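# The Long Way to a Reading Room

I should admit up front that I went to Kiltileo for the wrong reason. I'd heard there was a swimming hole (there is, it's lovely, bring shoes for the rocks) and I'd planned to give the library one polite morning before heading down to the water. I ended up staying 5 days, and I swam exactly once.

The library is called Magagula House, and it sits on the uphill side of the market road in what used to be a grain merchant's store. The walls are thick, so it's cool inside even at noon, and the first thing that hits you is the noise. Children read out loud here! All of them, all at once, in two languages, and the older ones correct the younger ones from across the room without looking up from their own books.

It opened in August three years ago with 46 books and a set of shelves that leaned so badly the bottom row had to be left empty. The money came from a small charity called Javetti, which had been paying school fees in the valley for years and kept hearing the same thing from parents: the kids could go to school now, but when they got home there was nothing in the house to read. Textbooks stayed locked in the classroom. A storybook cost more than a week of bus fares.

So the first plan was simple. Buy books, put them in a box, drive the box from village to village. It lasted one rainy season. The road above the bridge washed out, the box got soaked, and the whole thing had to be thought through again from the beginning.
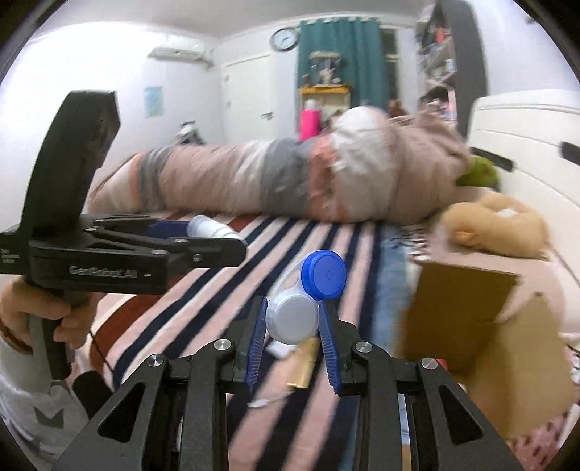

One mother told me she had been glad when the box stopped coming, which surprised me until she explained. Her son would get halfway through a story, she said, and then the van would leave with it, and he'd be in a mood until the following month. What she wanted was a place with a door, where the book would be in the same spot tomorrow.

A lot of people wanted that door, as it happens. The grain store had been standing locked for ages, and the town council handed it over on a long lease in return for repairs to the roof. Parents did most of the painting. The color is a sort of apricot, and opinions are still divided (I like it, for what that's worth).

The shelves now hold 1,162 books, and the borrowing rules are written in marker on the back of the door. One book at a time. A week to read it. If it gets damaged you come in and help with the mending, and I sat through a mending afternoon myself, up to my wrists in paste, getting scolded by a girl who thought I was wasting tape. I was wasting tape.

What I kept coming back to was how little of the place runs on donations from far away. Early on, boxes would arrive full of whatever people abroad were clearing out: tax guides, diet books, a manual for a word processor. Javetti had to write some awkward letters. These days most of the new books come from Grulen, a small press a day's bus ride down the valley, which prints in the local language and takes its payment in installments. The Grulen titles are easy to spot because they're the ones falling apart. There's one about a goat who goes to court that I heard read aloud so many times I could probably recite it to you.

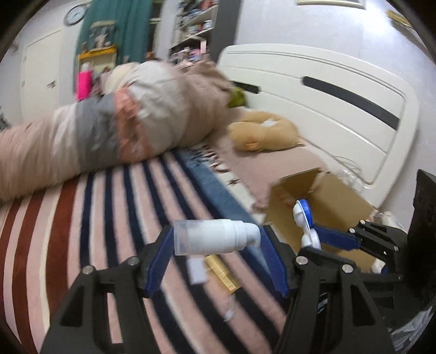 ## What comes next

There's a second room behind the main one, and the hope is to open it for adults in the evenings. Quite a few of the parents left school early and would like to read better than they do, and some of them aren't keen on learning in front of their own children. The wiring is the sticking point. The quote came in high, a second quote came in higher, and when I left they were waiting on a third.

Visitors are welcome, by the way, as long as you don't mind being handed a book and told to sit down. The doors open at 7 in the morning during school vacations and after lunch the rest of the year. Take the early bus up, because the late one fills with market shoppers and you'll be standing with somebody's chickens for the last stretch. There's a guesthouse across from the bus stop with good beans and a very thin mattress.

And if you'd like to send something, ask first. The last list I saw had two kinds of glue on it, a wall clock, and another copy of the goat.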